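Fasto
January 7, 2023

New year, same robot cell. Spent the morning getting Monti ready for work again. Monti is the arm. Kitis is the controller, and Kitis has opinions.

First job: re-teach the home position. It had drifted since November, or I had. Six points to touch up, all of them fine according to Kitis, none of them fine according to my eyes. 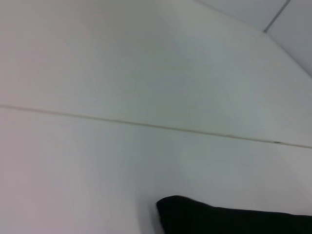
Wrist camera next. I set focus by jogging in slowly until I can make out a seam between panels, then I back off and save. White on white is a rotten target, I know. Today I used the tiny dark fleck sitting on the line near the right end. Could be a chip, could be crud. It has been promoted to calibration equipment.

Then the gripper. Fingers off, wipe, fingers on, same torque on every screw, open and close it 300 times while drinking bad coffee. The log says 102 was slow. I was watching 102. It looked exactly like 101.

Called the Hindivent help line about it. They suggested a restart. I had restarted. They suggested another one. Reader, it ran all 300 clean.

Last thing, the slow lap at low speed, hand on the stop button, looking for anywhere the arm gets too friendly with the walls or the cloth.
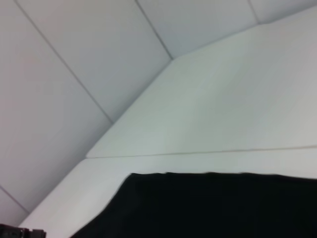
Slow lap, wrist view. Pale panels, black cloth, corner of the gripper.

Backup saved to two drives. Labeled one of them. Tomorrow: the cable sleeve, which I have been avoiding since before the holidays.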